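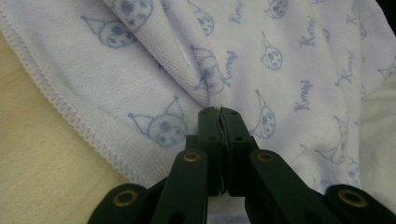
스투르베르크 시립기록관이 소장한 상인조합 규약집이 처음으로 일반에 공개된다. 양피지에 쓴 규약을 한 권으로 묶은 책으로, 조합 창립 700주년에 맞춘 전시의 중심 자료다. 전시를 맡은 학예사 파브리스 라크루아를 개막을 앞둔 기록관에서 만났다. 그는 책의 본문보다 책등 위아래의 실매기 이야기부터 꺼냈다. 가죽 심을 실로 촘촘하게 감아 책등 끝을 마무리한 부분이다. 방식은 다르지만 연한 파란색 쿠로미가 찍힌 흰 수건의 가장자리, 굵은 실이 천의 끝단을 지그재그로 감싸고 지나가는 오버로크 단을 떠올리면 실이 끝을 감싼다는 말이 무슨 뜻인지는 짐작할 수 있다. 라크루아는 “그 실 덕분에 연대를 좁힐 수 있었다”고 했다.

규약집은 오랫동안 창립 당시의 원본으로 알려져 있었다. 시에서 펴낸 옛 안내서에도 그렇게 적혀 있다. 하지만 이번 조사에서 앞부분과 뒷부분을 쓴 손이 다르고, 앞부분도 창립 다음 세대에 옮겨 적은 사본이라는 결론이 나왔다. “원본이 아니라는 말을 들으면 다들 실망합니다. 시청에서도 처음에는 전시 제목을 바꿔야 하느냐고 물었습니다. 저는 바꿀 필요가 없다고 했습니다. 조합 창립을 기념하는 전시이지 책의 생일을 기념하는 전시가 아니니까요.”

창립 원본이 어디로 갔는지는 알 수 없다. 라크루아는 처음부터 책의 모습이 아니었을 가능성이 크다고 본다. 낱장 문서 여러 통을 궤에 넣어 두었다가 내용이 늘어나자 한꺼번에 옮겨 적고 묶었다는 것이다. 사본 첫머리에는 “궤에 든 것을 옮긴다”는 구절이 있다. 궤는 남아 있지 않다.

사본을 만든 이유도 본문에서 어느 정도 읽힌다. 저울에 관한 조항이 세 번 되풀이되는데, 뒤로 갈수록 벌금이 올라간다. 라크루아는 강 건너 칼텐의 상인들과 분쟁이 잦아지면서 조합이 내세울 문서가 필요했을 것으로 추정했다. “칼텐 쪽 기록에 스투르베르크 사람들이 책을 들고 왔다는 문장이 있습니다. 그 책이 이 책인지는 증명할 수 없습니다. 그래도 전시장에서는 두 자료를 나란히 놓습니다. 판단은 보는 분들이 하면 됩니다.”

칼텐의 기록은 교구 문서고에서 빌려 왔다. 대여 협상에는 2년이 걸렸다. 처음 요청했을 때는 거절당했고, 이듬해 4월 문서고 책임자가 바뀐 뒤 다시 편지를 보냈다. 조건은 까다로웠다. 운송 중에 상자를 기울이지 않을 것, 펼치는 각도를 문서고에서 정할 것, 전시 기간에 책장을 넘기지 않을 것 등이다. 라크루아는 조건을 모두 받아들였다. 마지막 조건 때문에 관람객은 분쟁 기록의 왼쪽 면과 오른쪽 면만 볼 수 있고, 판결이 적힌 다음 장은 복제본으로 보게 된다.
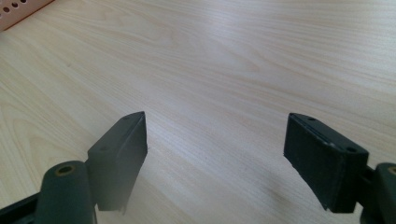

복제본 제작과 규약집 보존 처리는 레지 쇼뱅이 맡았다. 쇼뱅은 논두라에서 작업실을 운영하는 지류 보존 전문가로, 라크루아와는 이전 전시에서도 함께 일했다. 인터뷰 중간에 그가 합류했다. 그는 규약집의 상태가 나쁘지 않았다고 했다. “양피지는 튼튼합니다. 문제는 지난 세기에 누군가 붙여 놓은 종이였습니다. 찢어진 곳을 막으려고 밀가루풀로 종이를 붙였는데, 종이와 가죽은 습기에 다르게 움직입니다. 붙인 자리마다 울어 있었습니다.”

종이를 전부 떼어 내지는 않았다. 글자 위에 붙은 것과 책장을 당기는 것만 떼고 나머지는 그대로 두었다. 떼어 낸 종이 가운데에는 옛 수납 장부를 자른 조각이 있었다. 장부에는 르클레르라는 서기의 서명이 있다. 시의 다른 문서에서도 같은 이름이 나오기 때문에 수리한 시기를 가늠하는 단서가 되었다. 조각들은 따로 봉투에 넣어 기록관에 반납했고, 그중 서명이 있는 조각은 전시장 마지막 진열장에 들어간다.

쇼뱅은 제본은 손대지 않았다고 거듭 말했다. 앞판이 약간 들떠 있고 잠금쇠도 한쪽이 없지만 새로 만들어 달지 않았다. “없는 잠금쇠를 만들어 달면 보기는 좋겠지요. 그런데 남은 잠금쇠의 모양이 나중에 바뀐 것인지 처음 것인지 아직 모릅니다. 모르는 걸 본떠서 하나 더 만들 수는 없습니다.” 라크루아는 이 문제로 시청 문화과와 몇 차례 편지를 주고받았다고 덧붙였다. 홍보물에 쓸 표지 사진이 온전해 보이지 않는다는 의견이 있었기 때문이다. 결국 홍보물에는 표지 대신 저울 조항의 첫 글자를 확대해 싣기로 했다.

전시실 환경에 대해서도 물었다. 진열장 안의 조도는 50럭스를 넘지 않게 맞추고 실내 온도는 18도로 유지한다. 겨울철 관람객에게는 어둡고 서늘한 방이다. 라크루아는 입구에 외투를 입고 들어가도 된다는 안내문을 붙일 생각이라고 했다. 눈이 어둠에 익숙해질 시간을 주려고 첫 방에는 원본 자료를 두지 않고 옛 지도를 벽에 비추는 영상만 설치했다. 지도에는 지금은 메워진 나루터가 나온다. 칼텐으로 가는 배가 떠나던 곳이다.
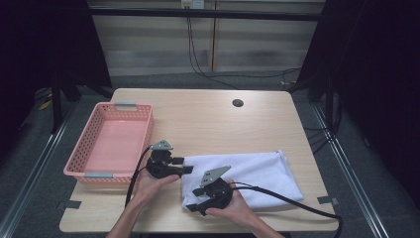
규약의 내용 중에서 관람객이 눈여겨봤으면 하는 조항을 묻자 라크루아는 과부에 관한 조항을 들었다. 조합원이 죽으면 그 아내가 가게와 저울을 그대로 쓸 수 있지만, 다른 도시 사람과 재혼하면 저울을 반납해야 한다는 내용이다. “가게는 가져가도 되는데 저울은 안 됩니다. 저울에 조합의 표지가 찍혀 있었으니까요. 이 조항 하나로도 조합이 무엇을 자기 것으로 생각했는지 보입니다.” 조항 옆 여백에는 다른 잉크로 쓴 이름이 하나 있는데 물에 번져 읽히지 않는다. 자외선 촬영을 해 보았으나 첫 글자만 확인됐다.

쇼뱅은 다른 쪽을 골랐다. 글은 거의 없고 줄만 그어진 뒷부분의 한 면이다. 필경사가 줄을 긋다가 간격을 잘못 잡아 중간부터 다시 그은 흔적이 남아 있다. 전시에서는 볼 수 없는 면이어서 도록에만 실린다. 도록에는 규약 전문의 현대어 번역과 칼텐 문서의 발췌 번역이 함께 들어간다. 번역은 라크루아가 직접 했고, 해석이 갈리는 단어에는 각주를 달았다. 그는 가장 어려웠던 단어로 천의 등급을 가리키는 말을 꼽았다. 같은 단어가 어떤 조항에서는 품질을, 다른 조항에서는 폭을 뜻하는 것으로 보인다.

전시를 준비하면서 연구자들 사이에 이견도 있었다. 규약집 앞부분을 더 늦은 시기의 것으로 보는 의견이 있고, 라크루아도 그 가능성을 도록에 적었다. 실매기의 실은 제본 시기를 말해 줄 뿐 글을 쓴 시기를 말해 주지 않는다는 지적이다. 그는 타당한 지적이라고 인정했다. “글을 쓰고 나서 한참 뒤에 묶었을 수도 있습니다. 다만 접지 안쪽에 바늘구멍이 한 벌뿐입니다. 한 번 묶은 뒤에 다시 묶은 적이 없다는 뜻이고, 그사이에 낱장으로 오래 굴러다녔다면 바깥 면이 훨씬 더 닳았을 겁니다.” 쇼뱅은 옆에서 바깥 면도 꽤 닳기는 했다고 말했다. 두 사람은 이 문제를 두고 잠시 이야기를 나눴지만 의견이 모이지는 않았다.

전시가 끝나면 칼텐의 기록은 교구 문서고로 돌아가고 규약집은 다시 수장고에 들어간다. 열람실에는 쇼뱅이 만든 복제본을 비치해 신청 없이도 볼 수 있게 한다. 복제본은 종이로 만들었지만 크기는 규약집과 같게 했고, 여백의 얼룩도 그대로 옮겼다. 라크루아는 이후에 조합의 회계 문서를 정리할 계획이다. 대부분 목록에도 오르지 않은 자료로, 지하 서가에 묶음째 보관돼 있다.

전시는 스투르베르크 시립기록관 1층 전시실에서 열린다. 도록은 기록관 안내 창구에서 판매한다.

입력 2022-12-21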